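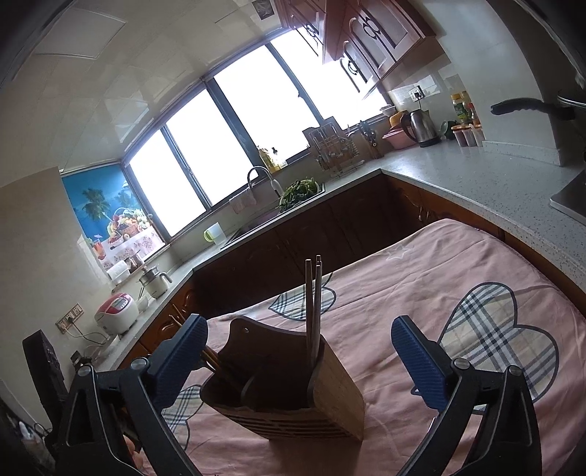
Home kitchen recorders wanted - casual, paid per session

Claltik is looking for 22 people to record everyday kitchen tasks in their own homes using a hand-held gripper. The recordings go into the training set for Lilesari, our software for two-armed household robots.

What you'll be doing
You hold a gripper in each hand and do small jobs with them: moving chopsticks in and out of a holder, putting bowls away, wiping a bench, folding a tea towel. Each job is repeated many times with things shifted a little between goes. A session is 60 minutes and we ask for 300 usable examples over the whole placement. Fumbles are fine - leave them in and keep going.

We don't want a show kitchen. Leave the kettle, the dish rack and the patterned tablecloth where they normally are. Please put away mail, family photos and anything with a name on it.

You'll need
- to be 18 or over, with the use of both hands
- a kitchen with a table or clear bench space
- agreement from everyone you live with
- home internet that can handle large uploads overnight

Pay
$1,695 for the full placement, paid in two parts. Grippers are delivered and collected by us. Training is half a day at our McKinnon office, also paid.

To apply, send a short note about your kitchen and the hours you're free to Touran Nikzad, recording coordinator. Questions about privacy and storage go to Przemysław Walczak. Sessions start in December. Previous Holtano participants can apply again.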